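Home Kitchen Skills, Unit 3
Handout: Setting up a bench you can cook at
Notes by Bernadette Coughlan, with additions from Evanthia Zervas

Bring this sheet to the practical and write on it as much as you like. Mine is covered in butter and pencil. We'll spend the first half of the session on layout and the second half making breakfast, so come hungry!

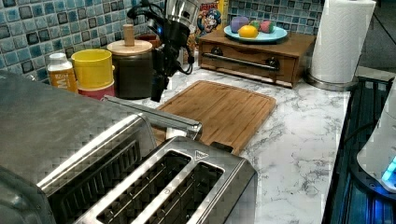
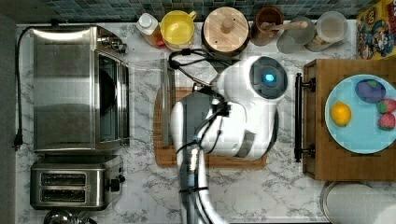
Bench layout is my favourite topic in the whole unit, and I know that sounds odd when there's a pastry week coming. Most home cooks I've met own perfectly good gear and keep it in places that make every job longer than it needs to be. You reach over the kettle for the salt, you carry a wet knife across the room, you chop on the one corner that's left over. Start with the cutting board and let everything else fit in around it. On the marble-patterned counter at the top of this sheet the board lies flat with the toaster close by, and the containers are lined up along the tiles at the back, which is a lovely arrangement for breakfast: slice the loaf, drop it in, butter it where you sliced it. Try the same thing at home and see how few steps you take.

Three zones

We'll use the names from the Vlachou worksheets, as you've already got those in your folder.

Landing zone. Where food comes down, whether from the fridge, the shopping bag or the oven. Keep it clear. If it fills up with mail and keys (mine does, constantly), give those a bowl somewhere else.

Cutting zone. Your board and a bit of free bench on either side. Put a damp cloth under the board if it slides. A board with a juice groove is great for tomatoes, oranges and roast meat, but crumbs do love to settle in it, so tip it over the sink before you wipe.

Heat zone. Stovetop, oven, toaster, toaster oven, kettle. Keep tea towels, paper and cereal boxes well away from anything that gets hot, and don't run a benchtop oven hard up against a wall. Check the manual for the gap it wants.

The back row

The strip along the splashback is the best real estate in the kitchen and it gets wasted on things we use twice a year. Small bottles, a jar of something you dip into every day, a canister, a pot with wooden spoons in it: all good choices. A row one deep is easy to work from. Once it goes two deep you start knocking things over to reach the ones behind, and the wiping stops happening.

Evanthia's rule, which I've stolen for my own kitchen, is to lift everything off the back row on the same day each week, wipe the bench and the lowest tiles, and only put back what got used. She's done it for 18 years and her grout looks brand new. Grout is where the splatter hides, especially with small mosaic tiles, and an old soft toothbrush with warm soapy water will get most of it. Go gently, then dry it off.

Cords

Run them behind or beside the appliance, never across the cutting zone and never hanging over the front edge where a toddler could grab one. Unplug the toaster before you empty the crumb tray. Yes, every time. And please don't go fishing in the slots with a knife!

Boards, wood and bamboo

Wash by hand, both sides, and stand the board on its edge to dry. Don't leave it soaking and don't put it in the dishwasher. A rub of food-grade mineral oil now and then keeps the colour rich and stops it drying out. Raw chicken gets its own board, and we use the plastic ones in class for that.

In the practical

Work in pairs. Draw your bench at home from memory, then swap drawings and let your partner move three things. Talk it through before you defend yourself (Erhan Sönmez, I'm looking at you). Quyên Võ will be at the second bench to help with the knife grip for anyone who missed last week.

After that: toast, grilled tomatoes and soft eggs. The toaster oven takes 25 minutes for a full tray of tomato halves, so they go in before anything else. Aprons on, hair back, sleeves up.

To hand in: your drawing, your partner's changes, and a few lines on which ones you kept after living with them for a week. I really do read these and they're a joy.

Other handouts in this unit
Knives: holding, washing, storing
Reading a recipe before you start
The Ekden pantry list
Eggs four ways
Fridge shelves and what goes where

Flendley Community Kitchen, Room 26. Questions to Hằng Nông at the front desk. © Flendley Community Kitchen. Back to top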